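Reading time: 1 min

Ticket 600: Prenda drive controller loses heading after restart
Opened by: Morfudd Prydderch, Hidcombe
Assigned to: Rhodri Penry, Stustico Support
Status: Awaiting customer

1. Report
The vehicle restarts normally but steers left at the first waypoint. The fault was logged 3 times in June, always on firmware 51.

2. Checks completed
Compass calibration was repeated with no change. The Humphreys battery pack was tested and is within limits. The log shows that the saved heading is cleared at startup.

Attachments:
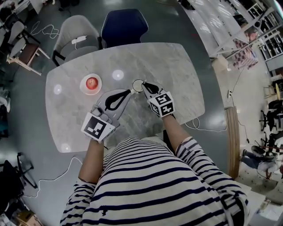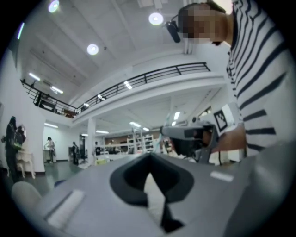
3. Action required
Please install firmware 51.2, clear the stored waypoints and repeat the course test. Kindly attach the new log to this ticket by 29 July 2026.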